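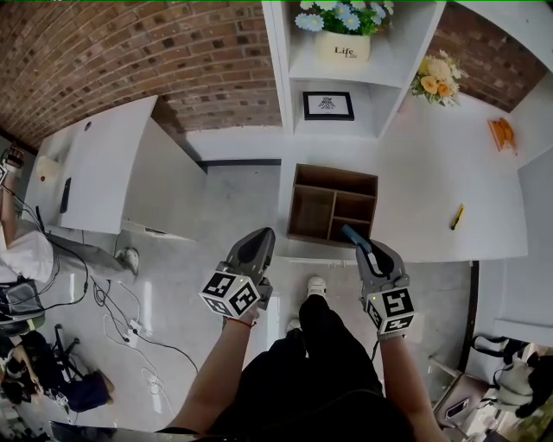 The wooden organizer, white shelves behind it

Desk organizer: leave it on the table or give it a shelf?

Posted by aitana_m, December 20, 2023

Hi all, long time reader, not much of a poster. I've got a small studio with a long white table and white shelves behind it, and I'm trying to settle where the wooden organizer should live. It's the open kind with three compartments, one big one on the left and two smaller ones stacked on the right. No lid, no drawers. Right now it sits toward the back of the table and everything that should be in it ends up next to it. There's a yellow marker lying on the table as I type (of course there is) and a bag of snacks in the far corner.

The room itself I love. Red brick wall with a curve to it, white cabinet on the left, fake daisies in the pot that says Life. I don't want to put a big plastic tower in front of all that. So: do I keep the box on the table, or move it up into one of the shelf cubbies? And what goes in which compartment?

---

brickandbutter
Table. If you have to turn around or reach up to put a marker away you won't do it. I had mine on a shelf for most of a year and it turned into a place for dead batteries.

---

J_Thevar
Going to disagree with brickandbutter. A table is for working on. I cleared everything off mine in June and put the organizer at shoulder height, and I have not lost a pair of scissors since. You do get used to reaching.

For the compartments, big side for tall stuff and things you grab all day, small ones for tape, clips, erasers, that sort of thing. Don't mix pens into the small ones or you'll be digging.

---

gintare.s
Are the two small sections the same size? I have a similar one from Votano and the back one is deeper than it looks, so small things vanish in there. I put a folded bit of felt on the bottom and it helped a lot!

---

aitana_m
They look pretty even to me but I'll measure tonight. Felt is a great idea, I have tons of it.

J, I'm a little worried about reaching over the table every time. I'm not tall.

---

J_Thevar
Then use a lower cubby. Problem solved.

---

brickandbutter
A lower cubby behind a table is worse! Now she's leaning over her work to get a pencil.

---

riv_aitana
Other Aitana here, hi :) Can we see more of the shelves? Hard to say without knowing what's free.

---

aitana_m
Hi other Aitana! Sure, more of the room: 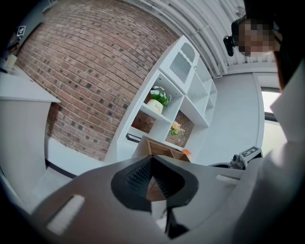

Shelves, brick and the box, with the window on the right

The right side of the unit has several cubbies with nothing in them. The daisies have one in the middle and there's a little orange and yellow arrangement lower down that I'd rather not move.

---

riv_aitana
Oh that's pretty, I love the arched panel with the slats on top. And the dark bricks mixed in with the red!

OK so my vote is neither. Put the box on the end of the white cabinet. You've got a nice flat top there, it's off the table, and the wood would look lovely against the brick.

---

sengulg
Seconding the cabinet, although check how far it is from your chair. Mine is two steps away and that's already one too many when I'm in the middle of something. I ended up buying a second organizer, an Ilmont, 355 lira with shipping, and keeping one in each spot. Probably not what you want to hear.

---

brickandbutter
Two boxes is how you get two messes.

---

sengulg
Speak for yourself lol. One is pens, the other is everything with a plug.

---

gintare.s
Whatever you pick, can I plead for leaving some cubbies empty? People see an open cubby and start shopping. The white squares next to the brick are half of why that corner looks calm.

---

J_Thevar
Agree with that completely. I still say shelf, but one shelf, one box, and leave the rest alone.

---

aitana_m
OK, measured. Both small sections are the same depth, so no mystery hole. I'm going to try the cabinet for two weeks with felt in the small compartments, markers and scissors in the big one, snacks banned from the table (we'll see). If I catch myself leaving markers out again it goes back on the table and brickandbutter gets to gloat.

---

brickandbutter
I'll be gentle about it.

---

riv_aitana
Post a picture when it's moved! And if you have leftover felt, put a scrap under the box too so it doesn't scratch the cabinet top.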